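Robot Systems in Practice
Unit 7 handout: A false grasp and a cable snag on a two-arm folding cell

Read before the lab session. Bring a copy with your own notes on the margin. You will need the fault table at the end for the written report.

Background

The cell was built by Siltilis, a small integrator, to fold clothing and towels for a laundry sorting project called Riltance. It has two arms on a shared rail at the front of the table, and each arm carries a two-finger gripper with a camera at the wrist. The controller software is Gukari, release 4. The test site was in the town of Ağca, where the cell ran on day shift with an operator in the room but not at the table.

The cell had completed 1,342 folds since its last full service. The service interval in the manual was given in months only, with no limit on the number of cycles. Keep that in mind when you get to the section on causes.

What happened

The fault took place in June, at 2:40 in the afternoon. The cell was given a cotton garment to flatten and fold. The plan was the usual one: both arms take hold of the far edge, lift together, bring the edge toward the front of the table, and release.

The right gripper closed on the cloth and held. The left gripper closed and reported a good grasp, but it had hold of very little fabric. When the arms lifted, the cloth slid out of the left fingers. The software still had the left side marked as held, so both arms went on with the move. The right arm dragged the garment sideways across the table. The left arm swung through its path with nothing in its fingers, and on the way back its cable caught on the elbow module.

The left arm slowed and its shoulder motor current rose. The current limit should have stopped the arm at once. It was set with a delay of 200 milliseconds, and each time the cable slipped a little the timer started over. The arm pulled against the cable for 111 seconds before the operator pressed the stop button.

There were no injuries. The cable connector at the left wrist was bent and had to be replaced. The garment was stretched at one hem.

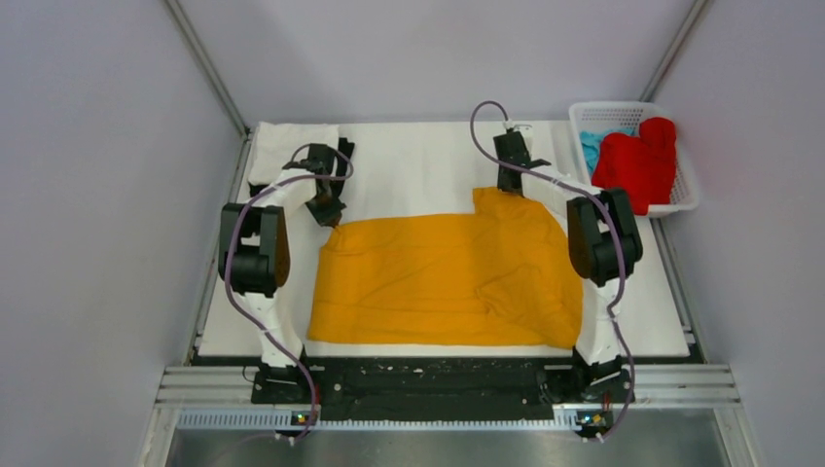
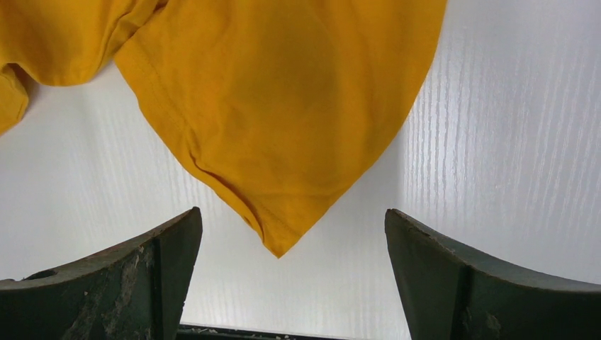 Grasp sensing

The gripper has no touch sensor in its fingers. Gukari decides whether something has been grasped by comparing the finger position at the end of the close command with the position expected for empty fingers. If the fingers stop short by more than a set amount, the grasp is marked good.

This works well for a thick towel. It works poorly for one layer of a thin shirt, where the difference in finger position is small. It also depends on the zero point being correct. The left gripper had drifted since it was last calibrated, so fully closed fingers still looked slightly open to the controller. Any close command on that side would have been reported as a good grasp.

The wrist camera could have caught the error. It was used to choose the grasp point, and after that its view was not checked again until the next task. A check after the lift would have added a short time to each fold. It had been left out to keep the cycle time down.

Cable routing

On an arm of this size the cable is often run outside the links. It needs enough slack to let every joint reach its limit, and extra slack forms loops. A loop that stands clear of the arm in one pose can fall across a joint in another.

The routing was checked at commissioning by moving each joint on its own from one end to the other. The snag needed the shoulder and the elbow to move together while the wrist was turned, and that pose was never tested. It does not come up in a normal fold. It came up in June because the planner sent the arm on a return path computed for a cloth that was no longer in the fingers.

Causes

Write these in your report in the order the evidence supports. The site report put the cable first. Several students in past terms have argued that the grasp check should come first, and either order can earn full marks if you defend it.

Drift in the left gripper zero point, with no calibration due by cycle count.
Grasp confirmed by finger position only.
No camera check after lifting.
Cable routing tested one joint at a time.
Current limit timer that reset on short drops in load.
Operator in the room but facing away, with no audible alarm for a slow arm.

Changes made at the site

The zero point is now checked at the start of each shift by closing the empty fingers and reading the position. If the reading is off, the cell will not start.

After each lift the arms pause and the wrist cameras look for fabric between the fingers. A miss on either side makes both arms lower and release.

The current limit now adds up the time over the limit within a moving window, so a brief drop no longer clears it. A slow arm sounds a buzzer.

The cable was tied down at two more points and the slack was reduced. The arm lost a little reach at the far corners of the table, and the fold plan was adjusted for it.

Lab rules for this unit

Keep your hands outside the enclosure whenever the motors are powered. An arm that is standing still may be waiting for a command.
One person in each group stays at the stop button and does nothing else.
Move through all test poses at reduced speed first.
If a cable touches a joint, press stop. Do not try to free it by hand with power on.
After a stop, support the arm before releasing the brakes.

Fault table for your report

Fault: false grasp. Detected by: nothing at the time. Possible detection: camera check, zero point check.
Fault: cable snag. Detected by: operator. Possible detection: motor current, joint position error.
Fault: limit did not trip. Detected by: log review. Possible detection: test with a steady load and with a slipping load.

Questions to prepare

Suppose the left gripper had been calibrated that morning. Would the fold still have failed with a single layer of thin cotton? Say what you would need to measure to be sure.

Sketch a set of poses that would have found the snag during commissioning. Use as few as you can and mark the joints that move together.

Reports are due at the start of the next unit, two pages, with the fault table attached.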